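Winter walk-through at the Dukcombe house, with my notes
December 6, 2022
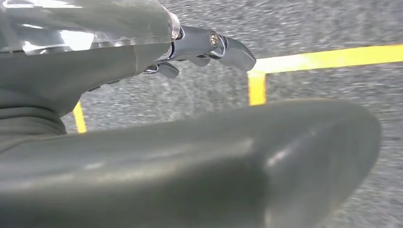
I do this list twice a year, once in October when the leaves are down and again when the real cold settles in, and the October one was a bit of a rush job (we had company). So this is the proper one. I type it up mostly for my sister, who shares the place with me, but a few of the neighbors asked for it last time, so up it goes.

OK = fine, leave it. WATCH = look again in spring. FIX = needs doing now.

SMOKE AND CO ALARMS

Upstairs hall smoke alarm: OK. Loud as ever, poor dog.
Bedroom smoke alarm: FIX. Chirped once and then gave me nothing when I held the button. The date on the back says it's past its ten years, so no new battery for this one, it goes in the trash and we buy another.
CO alarm by the furnace door: OK. I moved it up off the baseboard where somebody (me) had been whacking it with the vacuum.

FURNACE AND WATER HEATER

Filter: FIX, done. It was gray fur. I wrote the date on the new one in marker.
Flue pipe: OK. Screws all there, no rust streaks.
Water heater relief valve: WATCH. A little crust at the end of the pipe. Raffaele Fabbri had a look at it when he came for the sink and said to wipe it clean and see if it comes back. Wiped!
Stuff stored too close: FIX, done. Paint cans and a box of Christmas lights, all moved to the shed.

ELECTRICAL

Kitchen and bath GFCIs: OK, tested and reset. The one behind the toaster is stiff, you have to really lean on it.
Porch outlet: FIX. The cover flap snapped off. Hardware store on Gentile Street has them, I just keep forgetting.
Extension cords: WATCH. Still one running behind the couch to the lamp. I know, I know.
Space heater: OK, plugged straight into the wall and three feet of clear floor all the way around it. Please keep it that way.

STAIRS AND DOORS

Basement handrail: FIX, done. The bottom bracket had worked loose again, so I used longer screws and it feels solid now.
Third step down: WATCH. Creaks, doesn't move.
Back door deadbolt: OK, but it wants a little graphite.
Stair light: OK. The bulb in there is a 100 watt equivalent and I love it, you can finally see your feet.

OUTSIDE

Hose disconnected and spigot drained: OK.
Dryer vent: FIX, done. A ridiculous amount of lint, and the flap was stuck half open.
Gutter over the porch: WATCH. Drips at the seam right onto the top step, so it will ice. Salt bucket is inside the door.
Fire extinguisher in the shed: OK, needle in the green.

Spent $157 so far, and that includes the filters. Smoke alarm and outlet cover still to buy.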